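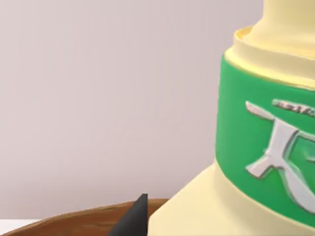 Fan noise on my Prenlow laptop, ticket notes

Hi, Mackenzie Marchand again. So the fan on my Dravis 13 still goes nuts the second I plug in the charger, even with nothing open but email! It sits at 3,490 rpm and stays there. On battery it drops to some 2,000 and I can barely hear it.

Tried so far:
Updated the BIOS (no change).
Set the power plan to quiet, which helped until I restarted.
Blew out the vents, and wow, there was a lot of cat hair in there. 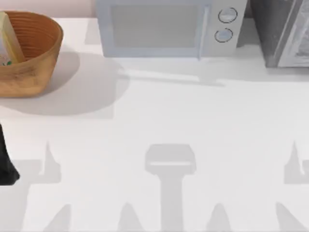 Countertop with woven bowl

Your last reply said to uninstall the Kistport fan tool, so I did that this morning. Plugged in, it now idles at 40 percent fan speed, way better, but the screen flickers when I close the lid and open it again. Same ticket or a new one? I saved the log, all 187 lines of it, and can send it tonight.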